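November 12, 2022
Varna Student Robotics Workshop, course reports

4. The Wiping Task

4.1 Why a stain

The course asks each team to pick one household chore and teach it to a two-armed robot by the end of the term. Our team, Ziltgate, chose wiping a table, on the theory that it would be easy. The theory lasted until March. A cup is either on the shelf or it isn't, but a stain can be nine parts gone and still earn you an argument about whether the run counts.

We settled the argument with a rule. A run is a success if two team members, looking separately, both say the mark is gone. If they disagree it is a failure, and they may go on disagreeing in the hallway. The rule is crude, but it replaced a pixel-counting script that once scored an untouched table as spotless.

4.2 Setup

Each run starts with yellow marks on a cream tabletop and a light blue cloth within reach of the right arm. The right gripper picks up the cloth and does the wiping. The left gripper stays open and does very little, a role every group project seems to need. Red tape on the carpet in front of the table helps us line things up between sessions. 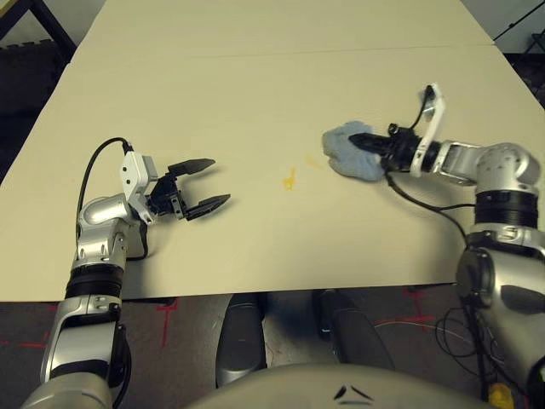
Demonstrations were collected by teleoperation over the whole term. We recorded 2487 of them and kept 1000 for training. Most of the rejected ones failed in the same dull way: the operator dropped the cloth, picked it up again, and carried on as if we would not notice. We kept 99 of these on purpose as a separate set, to see whether the policy would learn to recover from a drop (Section 5.2) or merely learn to drop things.

4.3 What the cloth does

Most of our trouble came from the cloth. Held by one side, it bunches up, and the part touching the table is seldom the part the operator had in mind. Our first policy, Darko, learned a confident sweep that passed just above the stain. Our second, Zeltari, pressed harder and spread the yellow over a larger area, which raised our contact score and lowered everyone's mood.

Figure 3. Start of a wiping run. The cloth is in the right gripper; a bright mark and a paler smear lie between the two arms.

We tried folding the cloth by hand before each run. Results got better, but the chore was then being done in part by us, so those runs are reported separately.

Varna Student Robotics Workshop. Questions about this report: contact the course office. Copyright 2022 the authors. Back to top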